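Civness Brings Hand-Guided Robot Training to the Clallix Workroom

CASTELLANOS, August 1, 2022 – Civness, which prepares furniture and soft furnishings for rental, is changing how its staff work with automation. Starting this month, people in the company's Clallix workroom will teach handling jobs to robots by doing those jobs themselves, with a pair of hand-held grippers.

The program is called Flamex. It grew out of a trial that began in February with 3 employees and a short list of everyday tasks: lifting cushions, moving throws from one chair to the next, clearing a seat before it is checked. By the end of the trial the team had recorded 1522 handling runs, and 1250 of them were good enough to use for training.

Until now, setting up an automated job at Civness meant writing a request, waiting for an outside programmer and then explaining the work over the phone. With Flamex, the person who knows the job picks up the grippers and does it. The patterned cubes mounted on them let the software follow each movement of the hands.

"I've handled cushions for most of my working life, and I never once thought of it as something I could teach a machine," said Gemma Hartley, workroom lead at Civness. "The first week my wrists were all wrong and I kept reaching the way I would with bare hands. Then it clicked, and now people come over and ask for a turn!"

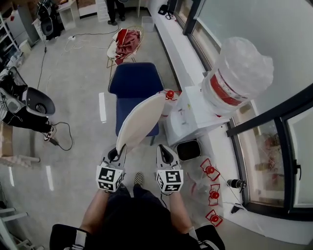 Hand-held grippers in use in the workroom, with a large white oval piece held over a navy blue chair.

Soft items have long been the hard part. A chair keeps its shape when it is lifted, but a cushion bends and slides, and a cloth never lands the same way twice. Staff on the program are encouraged to record their own ways of picking up an item, including the awkward ones, so the robots learn from more than one pair of hands.

The change reaches the work schedule too. Recording sessions last 50 minutes and count as regular paid hours. Employees who complete their training move to a new pay grade, and they decide together which tasks go on the list next. No jobs are being cut as part of the program. Repeated lifting will be the first work handed over, while repairs, final checks and customer requests stay with the staff.

"We argue about the list, and I love that," Hartley said. "Everyone has one job they would happily give away and one they want to keep."

Civness plans to open Flamex to its evening shift next.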